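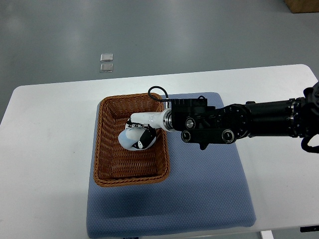
The brown wicker basket on its blue mat, white table underneath.

Baskets, mats and where the small things go

December 30, 2024

I have been sorting out storage for small soft objects since November, and the arrangement has settled enough to write down. The items in question are toys, balls and similar, none of them heavy, all of them prone to ending up on the floor.

The basket is rectangular and woven, reddish-brown, with a thick braided rim. I bought it at a shop in Nirnton for 19 pounds, which was more than I meant to spend. The plastic tub it replaced was a Mavitz, 2 pounds, and it did the job for years until one side split. Wicker has one clear disadvantage: crumbs and fluff lodge between the strands at the base and have to be brushed out. A dry paintbrush works. A vacuum nozzle pulls at the weave and I have stopped using one.

Under the basket is a dimpled mat in slate blue with rounded corners. Wicker on a smooth white table will slide if pushed, and the ends of the strands can scratch. The mat deals with both. It is larger than the basket, so I keep the basket towards the upper left and leave the rest of the mat open. Things can be set down there for a moment without rolling — a ball on a bare table does not stay where it is put.

Weights, for anyone comparing: basket, empty, 493 grams on the kitchen scales. I have not weighed the mat.

Marcela Paulík wrote to ask whether a lid would help. I tried one, a flat tray from an old Tierney set. It kept dust out and it also meant that things were left on top of the lid, so it went back in the cupboard. An open basket gets used.

The present rule is that soft and rounded things go in the basket, and anything with hard corners goes in the drawer. The pale blue, white and black one belongs in the basket. Jigsaw pieces do not, as the small ones catch in the weave.

Still to do: a second basket for the hall shelf, where the gap is 48 centimetres wide. Ondska make one in a darker weave but list only the outside height, and I have written to ask for the base measurements.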